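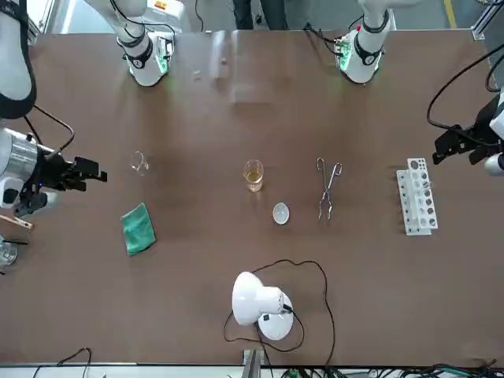
Bench notebook, May, open day at the Drurkgate building

Went over with Blöndal's second-year group to see the two-arm chemistry bench. Doors opened at 9:30 and by ten the hallway was packed. The sign-in sheet had 64 names on it before lunch and I'd guess the afternoon was busier. I got in three times, once with the group and twice by hanging around near the door looking useful.

Writing this up while I still remember it, mostly for whoever does our own bench layout next month. I came away really excited!

What they're after: the small dull jobs of a teaching lab. Move a beaker, put a dish where it belongs, fold or shift a cloth, put the rack back. No fancy analysis. Shota Sakamoto ran the session and he was great with the visitors, very patient with the "will it make coffee" crowd. His point was that a wet chemistry bench is a nasty mix of things for a gripper: clear glass, shiny metal, soft cloth and thin sticks, all on one table. Each needs a different grip and half of them are hard to see. I have been saying this for a year about our own beakers, so I was nodding like a fool.

Numbers I scribbled down (ask Shota to confirm): 878 recorded runs on this bench so far, 200 of those with cloth. Longest script is 470 seconds, and he would like it shorter.

Cloth first. I had assumed the cloth was the easy part, a warm-up before the glass. Wrong! A folded towel is low, it gives when you press it, and the edge you want is never quite where you think. Shota talked through the approach for a good ten minutes: come in low, get the finger height right, close slowly, and don't go for a corner if there's a decent fold to pinch. 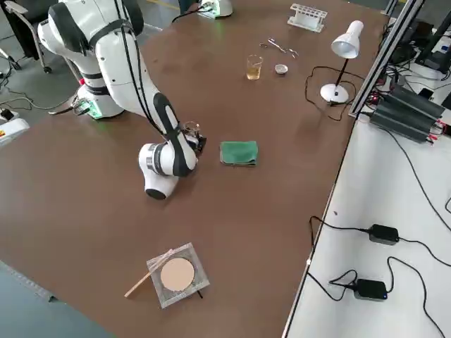 Gripper just above the bench, green cloth ahead of it.

Things to steal for our bench:

Brown top. I want one. Ours is white and we lose the white rack against it all the time. You do get some glare on theirs, so check from the camera position before buying.

Power bricks on a side table, off the work surface. Simple, and we have been tripping over ours since winter.

Lamp on the bench itself. Not sure about this one. The cord takes up a lot of room and I'd want to clip ours down. Shota likes having a few things on the table that aren't part of the job, so the layout doesn't get too tidy. Fair enough, students aren't tidy either.

Second visit was the glass talk. One of the students asked why they don't just put tape on every beaker, and Shota said they tried colored bands early on and it worked fine until somebody brought in a beaker without one. Laughter. They now leave the glass plain and put up with the misses. Somebody from Grarnard was next to me and asked a string of good questions about wrist cameras (where to mount, how much of the finger should stay in view). I didn't catch all the answers. Must email.

Also asked about the two arms sharing the middle of the table. They reserve it: one arm claims the space, the other waits its turn outside. Cruder than what we planned and probably better. We spent most of April on a planner for this and I'm now tempted to throw it out and do the reservation thing for a first version.

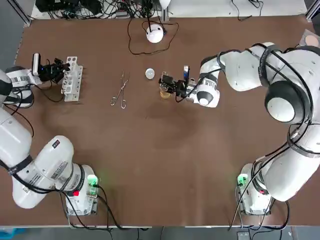 Entry by the bench 2 notebook keeper, with comments from Shota Sakamoto

Head-height view of the whole table, which is the one I'd want for our write-ups. Rack near the left gripper, tongs lying to the right of it, and the right gripper out over the middle with the little amber cup. You get both arms and most of the bench at once. With our current side camera the near arm hides everything behind it. Moving ours up goes on the list.

Tongs: ring handles are a pain. They said pick at the crossing if you can and stay out of the loops. Try with ours.

Third time in was late, about 4:15, with only a handful of people left, and we could talk properly. Brurermont are apparently doing something similar with soil samples and would swap layouts. Shota will introduce us.
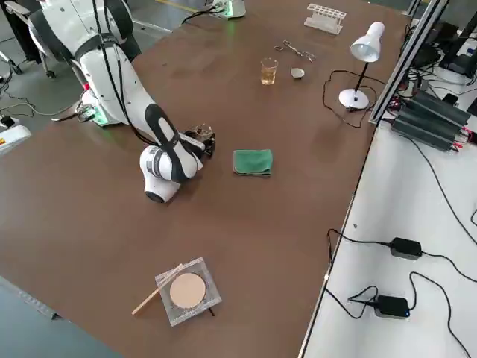
Photo: Drurkgate open day, bench camera

Look at how low the elbow sits there, right down by the tabletop, with the forearm coming back up toward the cloth. I would never have dared allow that pose. Our joint limits rule it out completely, and I think we set them too tight when we were nervous about the first install. Worth loosening a little in simulation and seeing what we get back in reach.

The gauze with the splint across it is also a nice test item. Flat square thing, thin stick on top hanging over one side. Do you lift the stick first or take both? I'd like to hear what the students come up with before we write anything.

To do:
email Shota re run counts and wrist camera mounts
price a brown top
head-height camera, try the old tripod first
order more green cloths, same size as the ones we have
wire gauze x2 from stores, plus splints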